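Notebook, Jultari municipal count, results desk
February 2018. Entry by Zawadi Owino

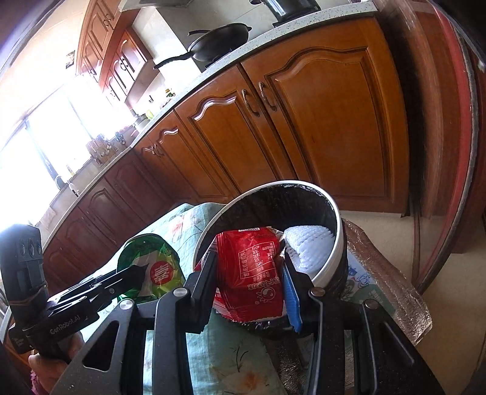
Turnout file

The turnout file from Jultari was loaded a second time this morning. The first load gave 3737 ballots for the Altine ward, which matched the paper return signed by the presiding officer. The second gave the same figure. No correction was required and the ward is marked closed.

Ikia ward

Postal ballots remain open. The return lists 99 postal envelopes received, but the tally sheet has no entry in the rejected column. Mathias Hämmerli has written to the returning officer to ask whether the column was left blank or should read zero. Until a reply is received, the ward is to be shown as provisional on all pages. Please do not edit the cell by hand.

Seat calculation

Damian Sutter ran the seat allocation under the old rule and the new rule. The council has 20 seats. The two rules agree on all but one, the last seat, where the margin is narrow and depends on Ikia. Both versions are saved in the shared folder under his initials. The published table uses the new rule, as adopted in September.

Page refresh

The live results page was slow to update for more than 10 minutes after the Altine figures were released. Notburga Schwaiger traced the delay to the cached map. The table itself was correct throughout. She has shortened the cache time and will test it again with last term's data.

Outstanding

Reply from Ikia on rejected ballots.
Spelling of two candidate names, with Dariusz Rutkowska.
Footnote on the last seat, wording to be agreed with Damian.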